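Skimura Sewing Boards > Garment Sewing > Fabric and Prewashing

Thread: Prewashing rayon challis, how much should I allow for?

pintuck_58
Posted August 6, 2018
I have four yards of rayon challis from Ostuna in the dark green with the small leaf print. The pattern is a shirtdress with a gathered skirt and it calls for 3 and 5/8 yards at my size, so I don't have a lot to spare. The tag says machine wash cold, lay flat to dry. It says nothing about shrinkage.

I usually wash everything the way I plan to wash the finished dress, but I've only sewn cotton up to now. If this loses too much length I'll have to shorten the skirt or leave off the pockets, and I want the pockets. Has anyone used this one?

bobbinwinder
I made a wrap top out of the Ostuna challis in June. I measured before and after. It lost close to three inches per yard in length and hardly anything in width. Cold wash, hung over the shower rod.

You will come up short on four yards. Can you get another half yard from the same bolt?

greenthimble
That is more than I got. Mine was the navy, same maker, and it lost maybe an inch and a half per yard. I serged the cut ends first and laid it on a towel. I think hanging it wet and measuring it wet throws off the numbers, because it grows and then pulls back.

bobbinwinder
I measured it dry, after pressing. Different dye lots could act differently, I guess. I still have the scrap with the numbers written on it and I trust them.

pintuck_58
The shop has none left in that color. I called. They can order it but it would be a different bolt, and they said the green is a little off from one to the next.

So the choices are wash it and see, or make a different pattern. I also have the Asfaw camp shirt pattern and that only takes two yards.

raglan_and_rib
Or don't prewash. I know that is not the popular answer here. I have my rayon dresses dry cleaned, and I have never prewashed the fabric for one. I steam it well with the iron held just off the surface, let it cool flat, then cut. I have a dress I made that way eight years ago and it still fits.

greenthimble
That works until somebody puts it in the washer. I wouldn't do it for a shirtdress. Those get worn a lot and they get washed a lot.

raglan_and_rib
I do my own laundry, so I know what goes in the washer. It depends on how you live.

hemline304
I'm with greenthimble on washing it, but before you do anything, cut a test square. Take it from the end of the piece, away from the selvage. Ten inches by ten inches, zigzag the edges, wash it with a normal load, dry it how you'd dry the dress, press it and measure. Then you have a real number for your piece and you don't need to go by mine or anyone else's.

The trouble is that ten inches off the end is ten inches you may need. I have used a five inch square when I was tight on yardage. It isn't as exact, but it will tell you if you are looking at one inch or three.

On handling it afterward – rayon is weak when it's wet. Don't wring it. I roll mine in a towel and press down with my hands, then spread it on the bed over a dry sheet and straighten the grain while it's still damp. Pull gently on the bias if it has gone crooked.
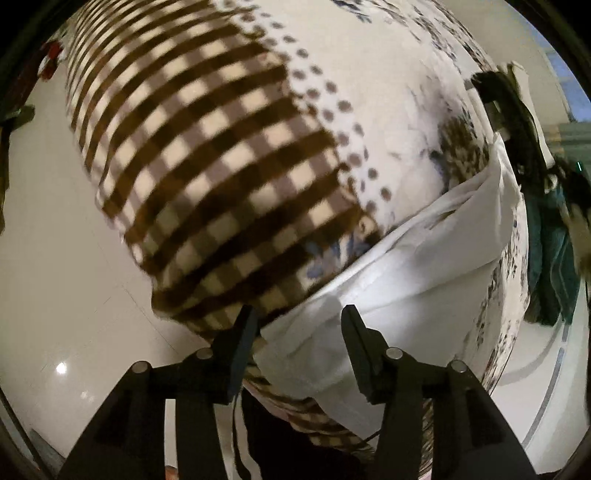
Does rayon challis keep shrinking after the first wash?
Most of it comes out the first time, but challis can lose a little more in the second and third wash, so I run mine through twice before I cut.

The second wash is where I've been caught. I made a blouse with sleeves that hit right at the wrist and they were up over the bone by the end of the summer. Now I add an extra half inch to sleeve length on anything rayon and use a deeper hem.

pintuck_58
Thank you, that helps. I think I'll do the small square. If it comes out under two inches per yard I'll wash the whole piece and go ahead.

One more thing, the pattern is Rirnico 3282. The layout in the instructions looks wasteful to me. The skirt panels are all placed on a single fold with a big gap by the selvage. Has anyone gotten it out of less?

bobbinwinder
I've made 3282 twice. Yes, you can do better than the layout. Open the fabric out and cut single layer. The collar, stand and cuffs all fit in the gap next to the back skirt panel, and the pocket pieces go between the bodice fronts. I made my size out of three and a quarter yards of 58 inch fabric. Check your width, the navy that greenthimble had might be narrower.

greenthimble
Mine was 54 after washing.

Watch the direction of the print if you turn pieces around. If the leaves all point one way you can't flip the skirt panels, and that's where most of the savings come from.

pintuck_58
I just looked and the leaves go every direction. I also measured and it's 56 across, unwashed.

bobbinwinder
Then I think you're fine even if it shrinks the way mine did. You could cut the inside collar stand and the yoke facing from something else too. I used plain cotton lawn for the yoke facing and it made the shoulders hang better.

raglan_and_rib
I would not mix lawn and challis in the collar stand. They press differently and you'll get a ripple along the seam. In the yoke it doesn't matter much.

bobbinwinder
I only did the yoke. No ripple there.

hemline304
Lay out all the pieces on the washed fabric before you cut a single one. With a print like that it's easy to lose track of which way is up and cut two left fronts. I've done it – more than once.

pintuck_58
Square is cut and edged. It's going in with the towels tonight and I'll post the measurement when it's dry and pressed.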